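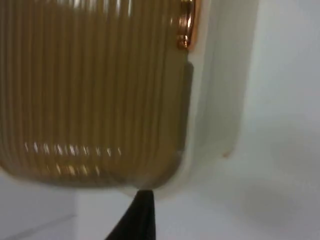
Close in on the ribbed object, with the tip of the gripper finger just under the rim.

I have been putting off writing up the money side of this, mostly because I had to go back through a folder of receipts to do it. It is done now, so here are the numbers and what I would change.

The budget for the year was 700 pounds for everything that is not the arm itself. The arm was already paid for. That sounds like plenty until you start listing what "everything" covers: fingers, cables, a small camera, lights, a decent table, power supply, and the things you want the arm to handle. I had written that last item down as "bits from the kitchen" and given it no money at all.

Fingers came first. I bought a pair from Drernis, black, narrow at the tip, and I am happy with them. The narrow tip matters for anything with a lip or a rim, where a blunt finger just pushes the whole object along the table. They are sold in pairs and the second pair is cheaper if you order them together. I didn't, and paid postage twice. If you are planning a build, put two pairs on the first order. You will want spares in the drawer, even if they stay there.

The wrist camera was the next thing. I looked at a Furneck unit which everyone on the forum seems to have, and it is good, but it would have taken most of what was left. I went for a plainer one. It is fine at arm's length and less good when it is right up against something shiny, and pictures go soft when things move. I can live with that for now. It goes on next year's list with a question mark beside it.

Then lighting, where I spent too little and then had to spend again. Two cheap lamps gave me hard glare on anything plastic. I swapped them for one large soft panel from a shop in Echeverría, second-hand, and the shadows are now faint enough that I've stopped thinking about them. Had I bought the panel at the start I would have saved the price of the lamps.

The table is white and so are the walls. It isn't exciting to look at, but it is easy to wipe and easy to see things against. The top was an offcut. I mention it because I had set aside a fair amount for a proper bench and hardly touched it, and that money is what paid for the objects.

Which brings me to the objects. Lids are what I am most interested in at the moment, and lids on hinges most of all, so I wanted a container that opens and stays open. Horacio Benítez told me to go round the charity shops before buying anything new, and he was right. New storage boxes are all a bit alike. Older ones have odd shapes, ribs, knobs and loops, and they cost next to nothing.

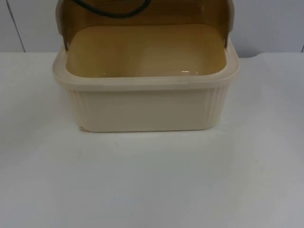
The storage box with its lid up, on the white table.

The cream box is the one I use most. It has a wide rim, an amber lid you can see through, and a body that narrows towards the base. There is a scuff low down on the front left corner, which makes no difference to the work. See-through lids are worth having in the mix if you use cameras, and I would pick one up whenever you come across it.

By the time I had added it all up, 600 of the 700 was gone. I had told myself I would stop at 500, so I overshot my own limit but not the real one. The remaining 100 is staying put. Something will need replacing before April and I would like to be able to pay for it without moving other things around.

For next year the plan is simple enough. I want a line for objects, written down, with money against it. I want a line for postage, which I left out completely and which was more than the lamps. And I want to decide on the Furneck early, before the small purchases start eating into the total.

The one larger thing I am considering is a second arm, a used one, from the Flungate sale. Some jobs with lids would be a lot easier with one arm to steady the box and another to lift. Against that, a second arm means a second set of fingers, more cable and a longer table – so the price on the ticket is only the start of it. I have asked them for the dimensions of the base and whether the power supply is included. If it isn't, I will leave it for another year.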